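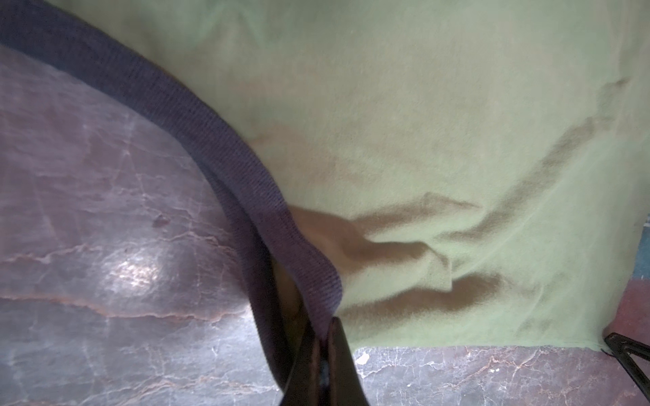

Should a home builder teach a robot to fold clothes before anything else? I think so, provided the arms are already reliable, as laundry is cheap and costs little when a fold goes wrong.

Most people who come to our shared workshop in Wustenthorpe want to start with blocks. Blocks are fine for checking joints. They teach very little about grip, and after an evening you have learned what the arm maker already knew. Cloth moves when you touch it, and a collar is harder to pick up than a hem. Kuldeep Mathur and I spent most of November on that one problem.

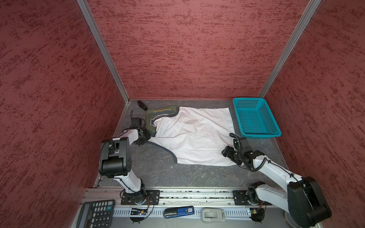

My complaint about home builds is that the money goes to the arms and the thinking stops there. We lost more evenings to the mounting than to the software. Bolting both arms to a single beam fixed much of that, and I would do it first on any new build. Cables came second. A coiled one along the link gives you slack, but you still have to watch the wrist.

Helge Myklebust thinks we should buy better grippers. I disagree. Our last run was 50 tries on one shirt, and 48 of them ended with the collar held. The misses were both my fault, from a bad starting pose. Better fingers would not have helped. I would spend the money on more old shirts, in as many fabrics as the thrift store has.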